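Sep 27, 2019 - Estness cell, gripper service

Right, finally got to the fingers on Estness this morning. The pads are scuffed to bits along the edges, lefty worst near its top corner, so I wiped both down with a damp cloth, re-torqued the mounting screws and reset the closing width. Old stroke offset was 535, I've put it back to 500 and it feels heaps less grabby! Grip force is at 60 for mugs - please don't bump it to 100 again, that's how we ended up chasing the wrist fault in June.

Re-zeroed the wrist too, then went straight back to the dark mug for centring over the fingers.

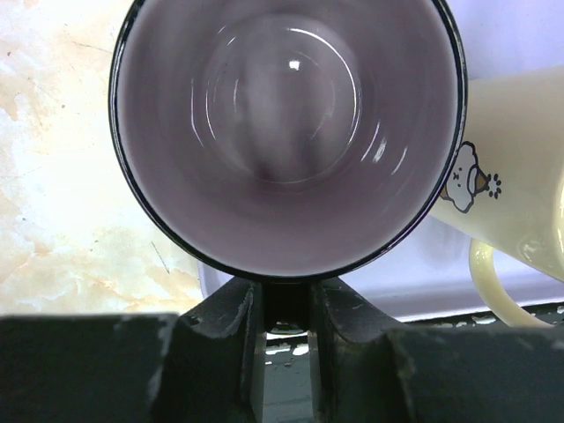
Danica Bednárik reckons the offset is fine but wants the finger pads swapped before we run the Grestdale set, and she'd sooner do it with the power off at the wall. Fair enough. Spares are in the Gostlow box, second shelf.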